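3.2 Leaving the door open: shared microwaves in small workplaces

Of the 1,314 diary entries we kept after cleaning, 1,219 mention the microwave at least once. Kettle comes second, a long way back. So this section is mostly microwave. Fridge and sink in 3.3.

Entries were short. Time, what was heated, state of the oven on arrival, state on leaving. "Door open" was not on the first version of the form, people kept writing it in the margin, so Marwat added it as a tick box in February. Earlier margin notes recoded by hand (Obura, then checked by Ruddock). 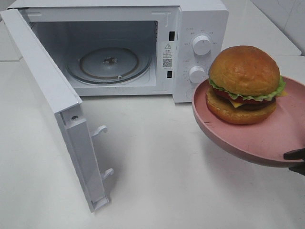
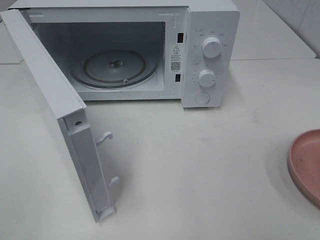 Figure 4. Countertop microwave, door wide open, glass turntable in place. Both views.

Nelu Moldovan disagreed with the tick box from the start, and his comment on the draft is kept here more or less whole: an open door tells you about the last person only if you know when the last person was. Somebody opens it to air it after fish, somebody else shuts it walking past, a third opens it again to look for their bowl. You have one tick and three people. He would count only entries written within a few minutes of the previous one, and drop the rest.

We tried that. It leaves too few entries for the smaller sites (Drinar has almost nothing after lunch) so we report the full set and give the restricted count only where the two differ. They mostly don't. The exception is Skutero, where the kitchen is also the way to the back stairs and doors get shut by people who never heat anything.

Reasons for leaving the door open, as given in the diaries and follow-up talks:

Airing. By far the most common. Fish, curry, anything with egg. Several people said they had been told to do it at home as children and never thought about it.

Drying. Steam on the walls after soup or porridge. Wiping was seen as the proper thing, leaving the door open as the thing you do when there is no cloth. Sites with a cloth on a hook had less of this, though we can't say the cloth did it, the same sites were tidier in general.

Signalling. Unexpected. At Mutiso an open door had come to mean "free, go ahead" and a shut one meant food inside, waiting for its owner. New starters were not told this. One wrote that she waited ten minutes for an empty oven.

Forgetting. Under-reported we think, few people write down that they forgot.

Objections were about space more than smell. A side-hinged door swung right back takes up worktop in front of and beside the oven, and in narrow kitchens that is where plates get put down. At Zoven two people reported knocking a mug off while getting round it. There were complaints on the latch hooks too, sleeves catching on them, lanyards once. Avcı suggests turning the oven so the hinge side faces the wall. Tried at one site, abandoned, the door would then not open far enough to get a dinner plate in.

The turntable deserves its own line. It was the part most often described as dirty and least often described as anyone's job. Of the 135 entries which mention cleaning at all, most are about the walls or the outside of the door. Lifting the plate out seems to be felt as a bigger act than wiping round it, people worried about not getting it back on the centre properly, and a plate sat crooked makes a grinding noise that the whole room hears. Obura's notes have a nice remark on this, "you get blamed for the noise, not for the crumbs".

Up to 100 entries may be doubles, where the same visit was logged by two people heating food together. We left them in. Taking them out changes the order of none of the reasons above but does bring Signalling and Drying closer togther. See Table 5.

Limits. Self report, lunch heavy, hardly any evening use. No measure of how long a door stayed open, only that it was. Next round should log the time of shutting as well, if people will put up with another box on the form.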